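Playgroup Leader (part-time, term time only)
Weltow Community Playgroup

Location: The Old Reading Room, Weltow
Hours: 2 mornings a week to begin with, rising to three from October
Closing date: 3 May 2021

We are a small, friendly and sometimes rather noisy playgroup for children from two and a half up to school age, and we are looking for somebody kind, patient and cheerful to lead our morning sessions. Our present leader, Edit Pap, is moving to the coast at the end of the summer term to be nearer her grandchildren, and although we are very happy for her we shall miss her dreadfully. She has offered to stay on for the last few weeks and work alongside whoever we appoint, so you won't be thrown in at the deep end!

Weltow is a proper village, with a shop, a green, a bus that comes when it feels like it, and the woods at Drerulwood a short walk up the lane. We go up there with the children most weeks, in wellies, and come back with pockets full of acorns and sticks that simply must go home to show somebody. If you don't like being outdoors in drizzle, this may not be quite the job for you, but if you do then we think you would be very happy with us.

Mornings have a gentle shape to them. The children arrive and find their pegs, there is free play, then snack (fruit, toast, and a good deal of conversation), then a story or singing, and after that either the garden or the woods. We do a little table work for those who want it, and never make a child sit down who would sooner be digging.
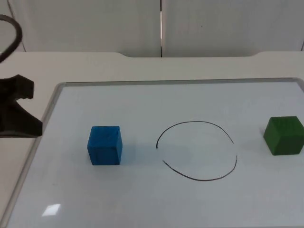 Planning is very much in the leader's hands, and we would love you to bring your own ideas. Edit works to a theme for each half term, such as harvest or journeys or things that float, and writes it up on one page for the parents, but you are free to do it differently. Early number and shape work we like to keep simple and homely: a blue cube, a green cube and a circle drawn between them on a whiteboard can lead to a surprisingly long chat with a group of three-year-olds, about what is flat and what isn't, and what comes next, and whose birthday it is. We would far rather see that than a pile of worksheets.

What we are looking for

You will need a Level 3 qualification in childcare or early years, and some experience of working with under-fives, whether in a nursery, a school or another playgroup. A paediatric first aid certificate is useful, though we can pay for the course if yours has run out. Most of all we want someone who likes small children and their families, who can talk to a worried parent at the gate, and who doesn't mind wiping down tables at the end of the morning along with the rest of us. A driving licence isn't needed.

What we can offer

The pay is £290 a week during term time while you are working two mornings, to include your planning time, and it will go up in line with the extra hours in the autumn. We also set aside £1000 a year for books, paints and equipment, which you may spend more or less as you see fit. There is a small kitchen, a fenced garden with a mud corner, and two experienced assistants who have been with us for years and know every child's favourite song.

How to apply

Please write us a letter, as long or as short as you like, telling us a bit about yourself and why the job appeals, with the names of two people who know your work. Send it to Tarek Fahmy, Chair, care of the Reading Room, or leave it in the box by the front door. If you would like to come and look round first, ring Tarek in the evening and he will arrange it.

The post is subject to an enhanced DBS check and references.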